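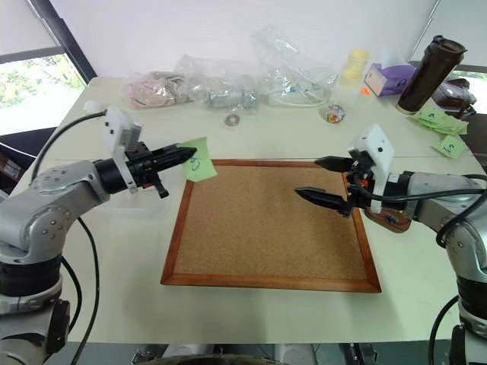 Werkstattbuch Papierrestaurierung, 17. Januar 2019

Konvolut Likenholm, Karten und Pläne, Fortsetzung

Kleisteransatz von gestern weiterverwendet, zweimal durchs Sieb gestrichen. Für das dünne Japanpapier war er noch zu fest, habe nachverdünnt, bis er vom Pinsel lief. Für die Falzverstärkungen bleibt der dickere im Glas mit dem blauen Deckel, bitte nicht zusammenschütten.

Blatt 16 (Hafenplan Plirport, kolorierte Federzeichnung): Oberflächenreinigung mit Latexschwamm vorne und hinten, die Ränder noch einmal mit Radierpulver. Das Grün am unteren Rand nicht angefasst. Es ist dort vermutlich Kupfer drin, das Papier ist auf der Rückseite genau unter der Farbe braun und bricht beim Umlegen. Löslichkeitstest an drei Stellen: Tusche stabil, Rot blutet leicht in Wasser, Grün blutet in Wasser und bleibt in Ethanol stehen. Damit fällt das Wässern aus. Ulla Pitkänen schlägt vor, nur lokal mit wenig Feuchte zu arbeiten und die Risse im Grün mit vorbeschichtetem Papier zu schließen, das mit Ethanol aktiviert wird. Probe auf Altpapier angelegt, Ergebnis morgen ansehen.

Alte Klebestreifen

Auf der Rückseite sitzen mehrere Selbstklebestreifen, wohl aus den siebziger Jahren. Die Träger gingen mit dem warmen Spatel gut ab (60 Grad, mehr nicht). Der Kleber ist ins Papier gewandert und vergilbt. Mit dem Crepe-Radierer das meiste abgenommen, den Rest lasse ich drin. Lösemittel wäre so nah am Rot zu riskant.

Beim vorletzten Streifen ist eine kleine Faserschicht mitgekommen, knapp unter dem Maßstab. Mit Kleister zurückgelegt, unter Vlies und Gewicht. Im Protokoll vermerken!

Klima

Heute Morgen war die Luft zu trocken, die Blätter im Regal wellten sich an den Kanten. Befeuchter nachgefüllt, gegen Mittag wieder im normalen Bereich. Der Filter müsste getauscht werden, Yuto Tanabe bestellt einen mit der nächsten Lieferung von Mäkelä.

Material

– Japanpapier, das leichte: reicht noch für ungefähr 112 Blatt, wenn wir die Abschnitte aufheben
– Löschkarton: fast alle, die fleckigen Bögen aussortiert und zum Verpacken hingelegt
– Methylcellulose: neue Dose offen, Datum steht auf dem Deckel
– Polyesterfolie: bei Transska nachfragen gestrichen, die Firma heißt Transka, Bestellung ist raus

Offen

Blatt 17 hat einen Wasserrand quer durch die Legende. Yuto meint, wir sollten ihn so lassen, der Plan soll ja nur benutzbar werden. Ich würde es wenigstens am unbeschriebenen Rand mit feuchtem Löschkarton versuchen. Besprechen, bevor jemand anfängt.

Die Mappen für die großen Formate müssen bis April fertig sein. Die Pappe liegt plan, Zuschnitt noch nicht begonnen – das Messer der Schlagschere zieht links Fäden und muss vorher zum Schleifen.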